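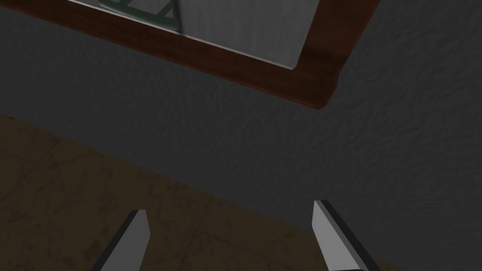
# gripper swap thread, sim side (1/?)

Wrist cam view from the sim, gripper open, nothing in it. Spent the evening swapping grippers on the same arm and the same camera mount so I can finally stop arguing with Reijo about it. Notes as I go, sorry for typos.

**2/**
The contenders: Zekska parallel jaw, flat fingers with angled tips. And the Clirine, softer pads, rounder, a bit longer. Same arm model, same controller, same room. Only the end changes.

**3/**
First thing I look at with any gripper now is what it does to the wrist view. Fingers low in the picture, big gap between them, plenty of background left over. That's what I want. With the Clirine the pads eat most of the lower half and the policy gets weird about it.

**4/**
Camera roll is still off though. Look at the wall and floor line, it runs downhill to the right. Part of that is just the wrist pose at reset, but I don't trust the mount transform either. Went back to the config and found the roll entered in degrees where the loader wants radians. Classic. Fixed, rerunning.

**5/**
Ok rerun done. Better but not zero. Leftover tilt is the arm's home pose. Leaving it, the real one sits crooked too.

**6/**
Someone asked why so much gray wall. Reset pose points the hand off to the side so it doesn't start out staring at the target. Makes the search part of the task fair for both grippers. Also dim on purpose, I turned the lights down after the first batch came out way too easy.

**7/**
Things I'm watching in this view:
- is the gap still clear when the fingers are fully open
- do the fingers stand out against the background (gray on gray wall is the bad case, the brown tile is a lot easier)
- does anything bright pull the detector away. The pale panel in the wood frame up top is the obvious suspect

**8/**
Yep, the panel. Detector fired on it in the first batch with both grippers. Wasn't the gripper's fault at all so I'm not counting those against either one. Masked the top strip for now, ugly but fine.

**9/**
Controller notes. Ran both on the Mäkelä position controller first, then tried the Grernwood one with force limits. Grernwood is smoother on close but there's a lag before the fingers start moving and you feel it on small parts. Mäkelä snaps shut right away, then bounces a little on contact.

**10/**
Tuned the damping up on Mäkelä and the bounce mostly went away. Did not expect that to be a one line change. Should of tried it in May when we first had the problem.

**11/**
Numbers so far. 301 resets per gripper, same seeds. Zekska lost 2 to the fingers clipping the floor on approach. Clirine lost 7, nearly all the same way, the extra length gets it every time when the wrist comes in low.

**12/**
Before the Clirine people yell at me: yes I could shorten the tool offset and raise the approach. I will. But I wanted both on stock settings first, that was the whole deal.

**13/**
Where Clirine wins: anything round. Holds a cylinder without the little twist you get from flat plates. If your parts are mostly round just go with that and live with the blocked view.

**14/**
Reijo Toivonen wants it on record that he picked the flat fingers from the start. Fine. Recorded. He also said the camera roll was fine so lets not get carried away.

**15/**
Left on the list
- raise approach for Clirine, same seeds again
- Grernwood lag, need to log command time vs first finger motion
- try a darker finger color on the Zekska model so the right one stops melting into the wall
- put the top strip back in and fix the detector properly

**16/**
Starting the Clirine rerun now, it'll go overnight. Config diffs when I've cleaned them up, they're a mess. If anyone has the Grernwood lag figured out pls reply, I'm on the default update rate and haven't touched the filter.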